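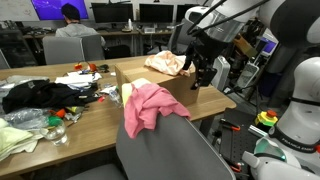

3.2 Mentoring and the second placement

Students who come back to the same employer for a second placement have often been treated in the literature as a single, rather lucky group, and we would like to slow down here and look at them a little more closely. Of the 927 placement records that Bilgin College shared with us, 273 were second placements with the same host, and the students in these records wrote far longer reflective journals than the first-timers did. What they wrote about, again and again, was the feeling of having a spot of their own in the building. Small signs of settling in came up in journal after journal, much like the pink cloth draped over the back of the office chair in Figure 3, and students tended to mention these well before they mentioned pay or job title. Griffiths, who read the journals first, coded such passages as "belonging," and Rajput later split the code into place and people, a division we have kept through the rest of the paper.

Figure 3. A work area with an office chair and a long table.

The people half of that code turned out to be the harder one to work with. At Bramalex, a student was paired with one mentor for the whole term, while at Lestis the mentor changed whenever the student moved to a new department - a sensible plan on paper, and one that the supervisors there were very fond of. We interviewed 71 students across the two hosts, usually in April, when placements were winding down and there was time for a proper talk. The Lestis students spoke kindly of nearly everyone they had met, but many of them had trouble naming the person they would call for a reference. Bramalex students named someone right away, and several went on to tell us a good deal about that person's own early jobs. We return to these accounts in Section 4, together with the supervisor survey.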